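Simovmont roadside kit, reviewed after a winter in the trunk
By Sanne De Graaf
2018-04-01

I bought the Simovmont kit in September, after a van clipped my rear quarter at a four-way stop and pushed me onto the shoulder. I had a phone at 3 percent and nothing else. The other driver had reflective triangles and a vest, and I borrowed both while we waited for the police.

The kit comes in a zippered bag that fits beside the spare. Inside are three folding triangles, two vests, a flashlight, a belt cutter with a glass punch, a tow strap, a first aid pouch and a pad of accident report forms. The whole thing weighs more than I expected, mostly because of the triangles, which have heavy metal feet. That weight is worth having. I set them out along Jultdale Road in a strong crosswind, for a neighbor with a flat, and none of them moved.

The vests are one size and fit over a winter coat. The closures are hook and loop, and one had started to peel by January. Keep the vests in the door pocket or under the seat, where you can reach them before you get out. In the trunk they do you no good if you have to walk along traffic to get them.

The flashlight is the weak part. It runs on batteries that are not included, the switch is small, and with gloves on I had to use my teeth. I swapped it for a Flulix headlamp I already owned – both hands free, and a red blinking mode. 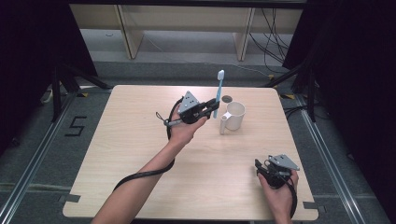
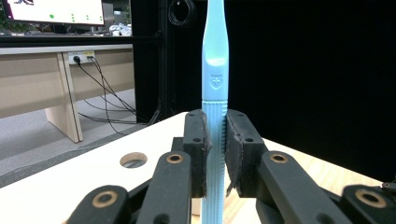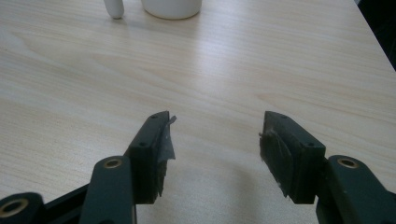 The belt cutter did well. My brother-in-law, Gerrit Van Wijk, had an old seat belt from a scrapped pickup, and we made seven cuts before the blade began to drag. I did not test the glass punch. The cutter ships with a clip for the visor, but the clip is loose and I would not trust it in a crash. Mine is in the center console.

I did not expect to like the report forms, but they are the thing I have shown the most people. Each sheet has boxes for plates, insurance, road conditions and a sketch of the intersection, with a carbon copy for the other driver. When you are shaken up it helps to have blanks to fill in. The pen that comes with it froze, so bring a pencil.

The first aid pouch is basic. There are plenty of small bandages and only one large dressing, and the scissors are too short to cut through jeans. I added a second dressing and a foil blanket.

Woo sells a similar bag with a better flashlight and no forms. Its triangles are lighter, and the one I tried at the store wobbled on a flat floor. I would still pick the Simovmont and replace the flashlight on day one.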